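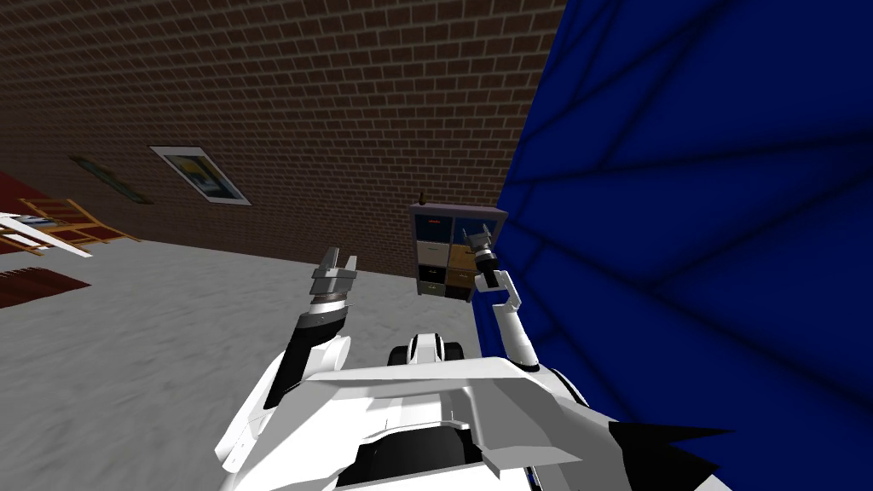

Hanna Kurek wrote:
I do not agree that string machines should be certified the same as free fall. The pins move in a different way. When I bowl in Sowa my average is 218, and when our league plays its away nights at Kestemero, where they have strings, I lose pins every night. It is the same ball and the same shoes.

Reply from gutterside
Hanna, I respect your opinion, but how much of this is the strings and how much is the oil? Kestemero puts down a much longer pattern than Sowa. I asked the mechanic there in April and he showed me the sheet. If you throw your normal line on that, you will leave corner pins with any machine.

Reply from Hanna Kurek
I know about the oil and I move my feet for it. I am talking about the messenger pins. On free fall a pin can roll across the deck and take out the 10. On strings it starts to roll and then it is pulled back. I have watched it many times.

Reply from lane_moth
It also happens the other way. The string of one pin touches the neighbor and the neighbor falls down, and you get a strike that you did not earn. My brother-in-law had a 2-10 split converted like this and he was so happy that we did not tell him.

Reply from rullolance_fan
I want to say something for the owners. Our house is a small one. The old machines were from before I was born, and the parts came from a man who buys closed centers and takes them apart. When he retired, we had lanes dark for half of the season. Now we have strings from Hedumon and all lanes are open. I prefer a strange pin action to a dark lane.

Reply from gutterside
Same situation here. People say "keep free fall", but they do not want to pay more for a game. A good mechanic is expensive and the young ones do not want to learn this job.

Reply from Hanna Kurek
I never said that owners should not buy them. Please read my post again. I said that the averages should be kept separate. If somebody makes their average on strings and then comes to the Rullolance tournament with it, the handicap is not fair. Last time a team entered with string averages and took the doubles with 432 in the final game, handicap included. I am not accusing them of anything. They followed the rules. The rules are the problem.

Reply from lane_moth
432 for doubles with handicap is a good game but not a crazy one. I have seen this in house leagues on free fall.

Reply from Hanna Kurek
It depends on how big the handicap was, and theirs was big.

Reply from old_five_step
I have bowled since before the year 2000 and we had this same discussion about synthetic lanes. Everybody wanted separate averages for wood. After a few seasons it was forgotten. But I admit that I still miss the sound of wood, and I would miss the sound of free pins also. The strings sound dull to me.

Reply from rullolance_fan
For the sound I agree completely! It is the one thing that our league members complain about every week.

Reply from gutterside
Does anybody know if Rullolance will ask for the type of machine on the entry form this year? That would be simple and they could decide about the handicap later.

Reply from Hanna Kurek
I wrote to them with this question. No answer yet. I will post it here when I have it.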